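How a Book Gets Made

Pick up any book near you and look at it from the side. You will see a stack of paper, a cover and a place along one edge where everything is joined. That edge is called the spine. Most of the work of making a book goes into getting the pages into the right order and making them stay there.

Before paper

People wrote things down long before there were books with pages. In some places they pressed marks into wet clay and let it dry. In Egypt they wrote on papyrus, a sheet made from strips of a tall water plant. Papyrus sheets were glued end to end and rolled up. This is called a scroll.

Scrolls work well if you want to read from start to finish. They are slow if you want one particular part, as you have to unroll your way to it. Nearly 2000 years ago, people around the Mediterranean began folding sheets and joining them along one side. This kind of book is called a codex, and it is the shape we still use. You can write on both sides of each page, and you can open it in the middle.

Many early books were written on parchment, which is animal skin that has been soaked, scraped and stretched. Paper was invented in China and took many centuries to reach Europe.

Where the words come from

A book starts with an author. The author writes a manuscript, which used to mean something written by hand and now usually means a file on a computer. An editor reads it and marks the places where it is muddled, too long or wrong. The author fixes those parts. This can happen several times.

Serena Longo edits information books for children at Starnby, a small publisher. One of her jobs is to check facts. If a writer says that a frog has teeth, she has to find out which frogs, and whether it is the top jaw or the bottom one. (Most frogs have small teeth in the top jaw. Hardly any have them in the bottom.)

Next, a designer decides how the pages will look. The designer chooses the size of the page, the width of the margins and the style of the letters. A style of lettering is called a typeface. Some typefaces have little feet at the ends of the strokes. The feet are called serifs, and you will find them in a lot of storybooks. Typefaces without them are called sans serif. "Sans" is French for "without".

Last comes the proofreader, who hunts for small mistakes such as a missing full stop or a word printed twice.

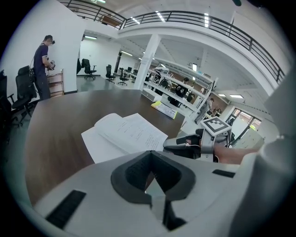

Why do so many books have blank pages at the end?

The pages are printed in groups on big sheets, so the total has to fit those groups. If the story finishes early, the leftover pages stay blank or are filled with notes and advertisements.

Printing big sheets

A printer does not print one page at a time the way a printer at home does. Eight pages might go on one side of a large sheet, and eight more on the other side. That makes 16 pages from a single sheet.

If you looked at the sheet before it was folded, the pages would seem to be in a jumble. Page 1 might be next to page 16, and some pages would be upside down. They are arranged so that they come out in order once the sheet is folded. Working out where each page goes is called imposition.

Colour pictures are usually made with four inks: cyan (a greenish blue), magenta (a purplish pink), yellow and black. The inks go down as tiny dots. If you look at a colour picture in a book through a strong magnifying glass, you may be able to see them. From further away, your eyes blend the dots into green, orange, brown and all the other colours.

Brunello Ferraro runs the folding machine at Benedetti, a printing works. The machine folds each sheet in half, then in half again, then in half once more. Each folded sheet is called a section or a signature. A long novel has a lot of sections, and they have to be gathered into a pile in the right order. Small black marks are often printed on the outside fold of each section. When the pile is correct, the marks make a neat staircase down the spine. If one section is missing or in the wrong place, the staircase has a gap in it.

Holding it together

There are three common ways to join the pages.

Thin books and magazines are often stapled through the fold. This is called saddle stitching, although no thread is used.

Most paperbacks are glued. The folds are trimmed off the spine edge, the edge is roughened, and hot glue is spread over it. The cover is pressed on while the glue is still soft. It is a fast and cheap method, but pages can come loose after years of use.

Many stronger hardback books are sewn. Thread goes through the fold of each section and ties it to the next one. A sewn book opens flatter than a glued one and lasts longer.

After binding, the other three edges are trimmed with a heavy blade so that they are smooth. A hardback is then fixed into its case, which is the stiff cover. The paper glued to the inside of the case is called an endpaper.

How many copies?

The number of copies printed at one time is called a print run. Starnby printed 3000 copies of its book on frogs. A book of local history might have a run of only 700. Once the big machines are set up, each extra copy costs very little, so a large run makes each book cheaper. The risk is that the books do not sell and have to be kept in a warehouse.

Make a small one yourself

You need four sheets of plain paper, a needle with a large eye, some strong thread and an adult to help with the needle.

Fold each sheet in half and tuck the sheets inside one another. Open the pile flat and make three holes along the fold, one in the middle and one on either side. Push the needle into the middle hole from the inside, leaving a tail of thread. Come back in through the top hole, go out through the bottom hole, and come in again through the middle. Tie the two ends together over the long stitch.

You now have a section of 16 pages. Number them before you start writing.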